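Retirement Send-Offs on a Small Budget: What Works in My Kitchen

4/19/18

I've fed the crowd at three retirement parties for our senior center now, and people keep asking how I do it out of one ordinary kitchen. Mostly I start early and I write things down! When Caradog Wynne stepped down as director last July we had more than 20 people, and I still sat down for the speeches (they were long ones).

Set up the drinks the night before

Put coasters out before anything else, and plenty of them, including under the water bottles. I like the dark ones, which hide coffee drips. If you're short on matching cups, mix in mugs from home and put a strip of masking tape with your name on the bottom. I've lost two good mugs to the office cupboard and I'm not losing a third.
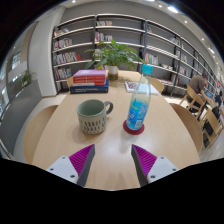
Make the sheet cake ahead

Bake it the day before, cool it all the way, then wrap it in the pan, plastic first and foil over that. Frost it in the morning. For clean slices, dip a long knife in hot water and wipe it between cuts. A 9 by 13 pan gives me 20 pieces, a bit small, but folks come back anyway.

Keep sandwiches from drying out

Butter right to the edges of the bread, even under mayo. Lay a damp paper towel over the finished tray, then plastic wrap, and into the fridge. Mali Eynon puts her cucumbers on at the last minute and so do I now, after one very soggy board luncheon.

Leave a clear spot for the card

I used to crowd every table with food, and then the card got passed around over the dip. Save one table for the card, a couple of pens that work, and a drink for whoever's signing.
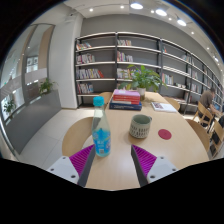

Rings and spills afterward

For a white ring on a finished wood table, I rub in a little plain mayonnaise with a soft cloth, let it sit an hour and wipe it off. Try it on a hidden spot first. Coffee on a cotton tablecloth gets cold water right away, then dish soap, then the regular wash. Check it before it goes in the dryer!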